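04/05/2022

Big week for the software side of things, so a quick bit of news before I head home! Release 9 of Flernden, our grasp planner, went up this morning, and it's the one I've been nagging everyone about since January.

The main change is how it deals with stuff that has no proper shape. The old planner wanted an outline it could trust, which is fine for a mug and pretty hopeless for a heap of noodles. Now it looks at the wrist camera picture, scores a bunch of possible grabs and hands the best 20 to the motion side (it used to pass along 8, and half of those were rubbish). Sinan Taşdemir wrote nearly all of the scoring code, and he also fixed the colour balance bug that had been bugging me for ages.

We trained it on 2814 labelled grabs, mostly food. Glass noodles are still my favourite test, all those see-through strands going every which way, and the depth estimate still gets a bit muddled by them. Shiny benchtops don't help either. That's next on my list.

If you're already running Thakur for motion control, you'll need to update that first or the new planner won't start. I learnt that one the slow way on Monday. Notes are in the usual folder, and bug reports can come straight to me.
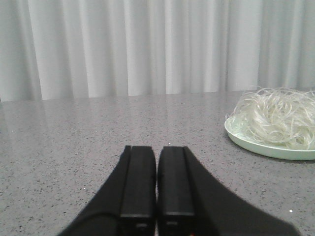

*Photo: Jorkeck, wrist camera*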